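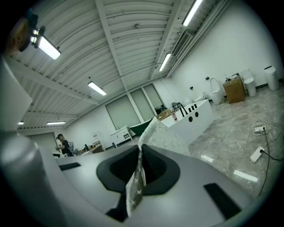

Minutes — Showroom Staff and Automation Meeting

Date: 2022-06-08
Place: Vídalín showroom, bathroom floor
Chair: Heiðrún Ravn
Present: floor staff, the installation crew, two people from Omura

1. Previous minutes

Approved with one correction. The delivery door stays locked until 8:30, as agreed with the building owner.

2. Handheld gripper work

The chair went over where things stand. Staff work at the tubs and fixtures with a gripper in each hand, and Omura uses the recordings to train the Flaltar arm for cleaning and tidying on the display floor. 71 recordings have been accepted. 45 more are waiting to be checked. Omura expects to need roughly 70 beyond that before the arm can be tried here in September.

The installation crew asked whether gripper time counts as regular hours. It does, and it goes on the timesheet under its own code. Showroom customers come first if the floor is busy.

Two staff members reported sore wrists after long sessions. Agreed that a session ends after 45 minutes and that the next one goes to a different person.

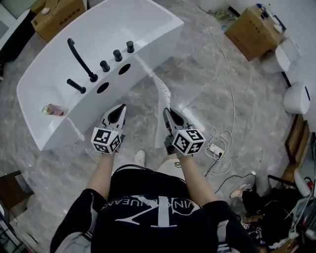 Working at the tubs

The white freestanding tub with the black spout and hand shower will stay in use for recording. Staff asked for a clear rule on cables, as the power strip is on the floor on the same side as the toilets. Agreed to run the cables along the wall and tape them down by Friday. Bags and shoes go in the back room before a session starts.

Omura asked that people work at their normal pace. Several said they slow down when recording — the grippers make small items hard to turn over. Omura will bring softer finger pads to the next visit.

3. Changes to jobs

The evening cleaning shift was discussed at length. The chair said no hours will be cut this year. After that she could not promise anything, and she will ask Gritedlow, as owner of the store, for an answer in writing. Staff want to see it before the September trial.

One person will be trained to start, stop and reset the arm. Pay for that role is not settled.

4. Other business

The light switch by the stockroom is still broken. Heiðrún will call the electrician again.

Next meeting: first week of September, same place.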